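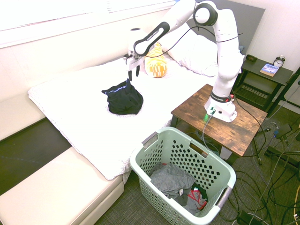 Ileana Pîrvu wondered whether we really needed to walk the whole ground again so soon after the last time, and it's a fair thing to ask on a cold morning with no fixture in sight. My answer is yes, and she came along anyway, so thank you, Ileana. A ground that sits idle gets into mischief, and I would sooner find the trouble with a clipboard than with a crowd in.

Skarkaleo Park, pre-reopening ground check
Walked February 23, 2021, by Ileana Pîrvu and Dorin Filip. Comments typed up by Dorin, who apologizes for the length of them.

1. Perimeter fence and gates
Main gate: OK. Hinges greased.
Parking lot gate: ATTENTION. The drop bolt doesn't reach its hole anymore, so the gate swings if you lean on it. I leaned on it.
Exit gates open outward with one hand: OK, both tried from the inside.

2. Standing terrace, Ghiță End
Crush barriers, push and pull test: OK on all except the one nearest the corner flag, which has a bit of play at the foot. Taped off. Please leave the tape alone, even if you have stood there for every home game of your life and know exactly who you are.
Steps and edges: ATTENTION. Moss on the bottom steps. A stiff brush and an afternoon should do it.
Yellow nosing paint: faded but visible. Repaint before May.

3. Main stand
Seats: the stand holds 545 and we sat in a great many of them. Two are cracked through and need to come out.
Handrails: OK.
Roof: OK from underneath. We didn't go up, and neither should you. Ketill Brynjólfsdóttir has a proper ladder and the training to go with it, and she'll look at the gutters.
Emergency lighting: OK, though the fitting over the left stairway takes its time coming on.

4. Playing area
Goals anchored: OK at the car wash end. At the Ghiță End one rear anchor was missing altogether — we found it in the long grass and put it back, and I'd like somebody with stronger wrists to check it.
Dugouts: OK. Perspex scratched, nothing sharp.
Pitch surface: soft in the far goalmouth, as it has been since I was a boy. No glass or stones found.
Distance from touchline to rail: measured, OK.

5. Clubhouse and snack bar
Fire extinguishers: in place, in date.
Gas shutoff: label has peeled away. New label needed before anyone lights the griddle.
First aid room: OK. Stretcher present, straps good. Restock the ice packs and the eye wash.
Fire door by the restrooms: FAIL. Blocked by crates of old programs. Sowmya Pillai says she'll give them a home, all of them, and I love her for it.

6. Money
Gate bolt, anchor set, paint and two seats come to 906 dollars on the quote from Undow. Vasilică Marinescu thinks he can beat that on the paint.

Still open: parking lot gate, corner barrier, terrace moss, cracked seats, gas label, fire door. We'll walk it again once those are crossed off — bring boots, and I'll bring the flask.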